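Forkura Student Robotics Project

Forkura is a student robotics project in which participants program two robot arms to sort, hand over and stack colored blocks. It is run as a two-semester elective course and ends each May with a public competition known as the Rovis Round. The project was founded by Toon Dewulf, a lecturer in mechanical engineering, who remains its faculty supervisor.

History

The course grew out of a series of evening workshops at the Chantharasri Technical Institute. The early workshops used a single arm and were open only to students in their final year. A second arm was added when the workshops became a credited course, and enrollment was then opened to all engineering students and to a limited number of students from the design department. The current edition of the rule book was adopted on Sunday, January 12, 2025. It replaced an older text that had been amended so often that teams were working from different copies.

Organization

Admission is limited to 20 students per year. Applicants submit a short written statement and complete a practical test in basic programming. Students work in teams, and each team names a lead programmer and a safety officer for every session. The safety officer keeps the emergency stop within reach and may not write code during the same session. Table time is booked in advance, and unused bookings are returned to the common schedule.

Course work

The first semester covers arm motion, gripper control and the use of camera views in planning a grasp. Students begin by guiding the arms by hand and recording positions. They later write programs that locate a block and choose an approach angle without recorded positions. Work with both arms begins in the second semester, when collision avoidance becomes part of the grade.

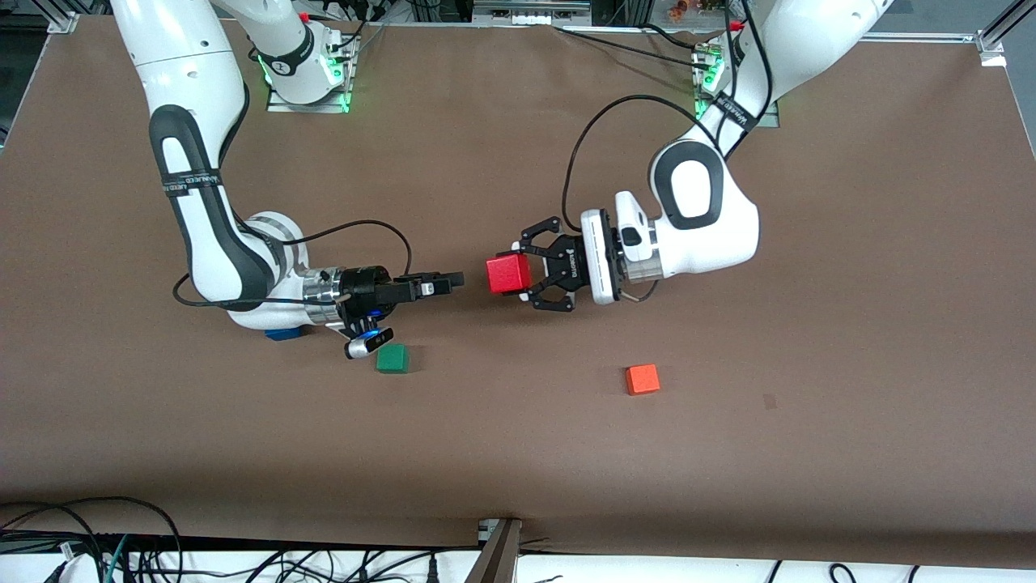
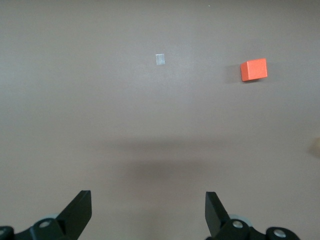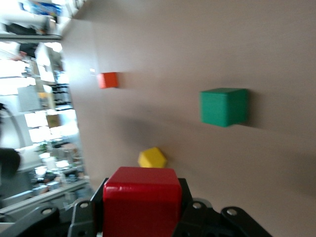
Block exercises at the shared table, in one overall view and two views from cameras at the grippers.

Each team keeps a logbook of its trials, including failed ones. Logbooks are reviewed by the supervisor and count toward the final mark. Teams may share code for camera calibration, but grasp planning and task order must be their own work.

Competition

The Rovis Round is judged on a scale of 100 points. Points are given for completed placements, for the accuracy of each placement and for the clarity of the written report. A dropped block may be recovered if the arm can reach it without human help. Any contact between the two arms ends the run, although points already earned are kept.

Teams are allowed 2 runs, and the better result is entered in the final table. Ties are decided by the report score. The starting layout is drawn by lot on the morning of the competition and is the same for all teams.

Software

Programs are written in Cludance, a teaching library maintained by former participants of the course. It provides a common set of commands for motion, gripper opening and camera access, together with a simulator that students may use outside booked hours. Changes to the library are frozen four weeks before the Rovis Round.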